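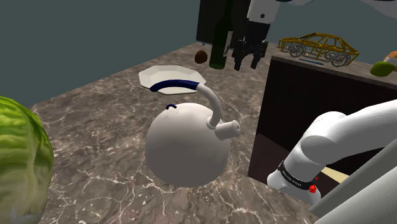 Simulated counter task, kettle and plate, with the arm at right.

Progress report: kitchen automation at the Esdale site
Prepared by Kirsten Gagnon for Natália Vlček, Lalto
Apr 10, 2021

Where we are

The project is still in its simulation stage, as planned in December. The arm has not been installed in the Esdale kitchen and no staff member has worked beside one yet. What we have is a simulated counter with a kettle, a plate and other items on and over it, and a set of handling tasks that the kitchen staff helped us choose.

Ro-un Koo has run 2000 trials since the last report. Of these, 1400 ended with the right item in the right place. Most of the failures came from handles and rims. The gripper closes too early on a curved handle, or it comes in too flat to lift a plate. Bottles are doing better. We have not tried liquids and will not before the next report.

Objects also end up hanging in the air in some runs. Ro-un traced part of this to the way items are placed at the start of a trial, and Fidix is checking their side of the software. Until that is fixed we leave those runs out of the success count, so they appear as failures.

What it means for the staff

Viera Šimek met with both shifts. People on the early shift want the arm to clear and reset the counters, which is the part of the job they like least. The late shift was less sure. Their main worry is having to wait for a slow machine in a narrow space, and two people asked directly whether hours would be cut. Viera told them that the current agreement keeps hours as they are through the trial. She could not promise anything past that, and we would like a written answer from Lalto before the arm goes in.

Nicanor Echevarría, who runs the early shift, pointed out that resetting the counter is also when new hires learn where things are kept. If the arm takes that over, training has to happen some other way. We had not planned for this. He is drafting a short first-week schedule to cover it.

Training and costs

We have set aside 10 places for the operator course, which Feyisa will teach on site. Staff will be paid their normal rate to attend. The only cost outside the budget so far is $200 for printed handouts — this was taken from the travel line.

Next period

Ro-un will rework the grasp on curved handles and repeat the full set of trials. Viera will measure the kitchen aisle with the late shift and mark where a person needs to pass. The install date stays open until both are done and we have Lalto's answer on hours.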